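# Rorex Grafikkassette R 40 — Aufbewahrung für Zeichnungen, Aquarelle und lose Blätter

Eine Kassette ist eine Schachtel mit Deckel, und der Preis dieser hier verlangt nach einer Begründung. Wir führen die R 40 seit einem Jahr im Sortiment, verkaufen sie in ordentlicher Stückzahl und sind trotzdem nicht in allen Punkten überzeugt. Was der Hersteller verspricht und was wir davon halten, steht deshalb hier nebeneinander.
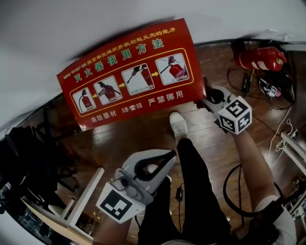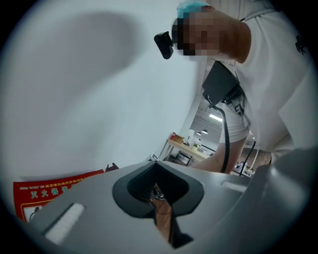

Chantelle Swanepoel hat uns im Juli geschrieben, sie habe 14 Stück für eine Sammlung von Reiseskizzen gekauft und sei mit dem Karton sehr zufrieden, mit dem Scharnier überhaupt nicht. Bei drei Kassetten habe sich das Gewebe am Rücken gelöst, und zwar dort, wo man beim Öffnen den Daumen ansetzt. Der Austausch sei schnell gegangen. Die Frage, ob die neuen länger halten, konnten wir ihr nicht beantworten.

## Was drin ist

Die Kassette besteht aus Archivkarton mit alkalischer Reserve, außen mit grauem Gewebe bezogen, innen unbezogen. Der Rücken ist durchgehend, die Vorderwand klappt nach unten weg, sodass man Blätter flach herausziehen kann. Das ist gut gelöst. Wer einmal versucht hat, eine lavierte Tuschezeichnung von oben aus einer tiefen Schachtel zu fischen, weiß, wovon die Rede ist.

| Angabe | Wert |
|---|---|
| Innenhöhe | 40 mm |
| Empfohlene Füllung | bis 100 lose Blätter ohne Passepartout |
| Füllung mit Passepartout | 14 Blätter |
| Preis | 115 Euro |

Die 100 Blätter sind eine Herstellerangabe. Bei dünnem Büttenpapier mit Zwischenlagen aus Seidenpapier kommt man hin — bei kräftigem Aquarellkarton nicht. Gefüllt ist die Kassette außerdem so schwer, dass man sie mit beiden Händen tragen muss, und Griffe gibt es keine.

## „Museumsqualität“

Rorex druckt das Wort auf jeden Karton. Es ist kein geschützter Begriff, und wir haben auf Nachfrage ein Datenblatt bekommen, das den pH-Wert des Kartons nennt, zum Klebstoff aber schweigt. Das muss nichts Schlechtes heißen. Wir hätten es nur gern schriftlich, bevor jemand eine Mappe mit Ansichten aus dem achtzehnten Jahrhundert für die nächsten Jahrzehnte hineinlegt. Eine zweite Anfrage läuft.

Auch „klimapuffernd“ würden wir nicht zu wörtlich nehmen. Karton nimmt Feuchtigkeit auf und gibt sie wieder ab, das tut jeder Karton. Ein feuchter Keller bleibt ein feuchter Keller.

## Im Vergleich

Die Pivero-Kassette ist günstiger, etwas flacher und hat keine Klappwand. Für Druckgrafik, die selten bewegt wird, reicht sie völlig. Llorente baut die solideren Scharniere, liefert aber nur im Dutzend und mit langer Wartezeit. Die Rasard-Mappe ist streng genommen keine Konkurrenz, weil sie an den Seiten offen ist und Staub durchlässt; gefragt wird trotzdem ständig danach.

Bongani Mofokeng, der bei uns die Rücksendungen prüft, würde die R 40 für Bestände nehmen, die regelmäßig vorgelegt werden, und sonst die Pivero. Dem schließen wir uns an, solange das mit dem Gewebe am Rücken nicht geklärt ist.

## Bestellen

- Lieferung flach verpackt, bereits montiert
- Etikettenhalter aus Metall gegen Aufpreis (aufgeklebt, also besser vorher überlegen, wo er hin soll)
- Passende Zwischenblätter separat erhältlich, ungepuffert für Fotografien bitte ausdrücklich dazuschreiben
- Rückgabe nur unbeschriftet

Bestellungen bis 14 Uhr gehen am selben Tag raus, sofern das große Format am Lager ist.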